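Grarard gripper comparison

The Grarard gripper comparison is a bench trial of robot end effectors for the disassembly of discarded desktop computers. It was set up at the Nornis workshop to test a claim often made in sales material: that a general-purpose two-arm cell can strip a used PC with little or no custom tooling. The results are usually cited in support of that claim, although the published tables give it only partial backing.

Background

Used computers are a hard case for automation. Models differ, screws are missing or swapped, and cables lie wherever the last technician left them. Earlier work at Nornis relied on a single arm and a suction tool, which lifted flat cards well enough but could do nothing with a lever or a latch. The Grarard trial was proposed as a fairer test, with a gripping arm and a tool-holding arm working over the same case.

Equipment

Two grippers were compared. The Pirnis is a parallel-jaw model with a listed stroke of 70 millimeters. The Karam has a shorter stroke and narrower fingertips, and costs a good deal more. Both were run from the same controller, with the same fixed camera, so that differences could be put down to the grippers themselves. Critics have noted that the controller's force settings were tuned on the Pirnis first and carried over to the Karam with few changes, which weakens the comparison.

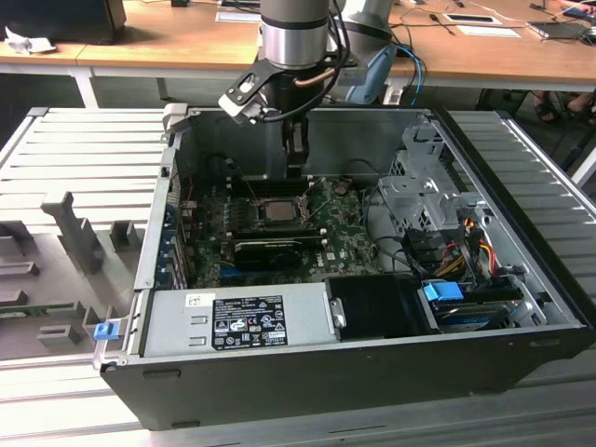
Method

Each run was limited to a fixed list of five tasks: raising the processor lever, lifting out the processor, pulling a memory module, freeing the graphics card and unplugging a power connector. Side panels were taken off by hand before the clock started, and the cases were laid flat by an operator. Neither step was counted as labor in the final figures. A run was stopped when the arm reported excess force or when the operator pressed the hold button.

A total of 200 runs were made, split evenly between the two grippers.

Results

The Karam did better on memory modules and levers, where thin fingertips matter. The Pirnis did better on graphics cards, which are wide and often held by a clip that must be pressed while the card is pulled. Neither gripper was reliable with power connectors. Of the 200 runs, 29 finished all five tasks without an operator stepping in - a figure that appears in the appendix but is missing from the summary.

The summary instead reports success per task, which gives a much higher number. Both ways of counting are valid, but a recycling line needs the whole machine taken apart, and a cell that stalls on the last connector still needs a person beside it.

Criticism

Objections have centered on the choice of machines. Most came from office stock with tool-free latches, a design that suits grippers far better than the screwed-down cases common in home computers. Processor damage was judged by eye, and no removed part was powered up afterward. A claim that the Karam is "gentler" therefore rests on force readings alone.

The trial also left out a skilled worker as a baseline. Run times are listed for the two grippers only, so the data cannot show whether either one would save money - the question the project was funded to answer.

Later work

A second series, begun in August, added screwed-down cases and a tool changer. Its results have not been published in full.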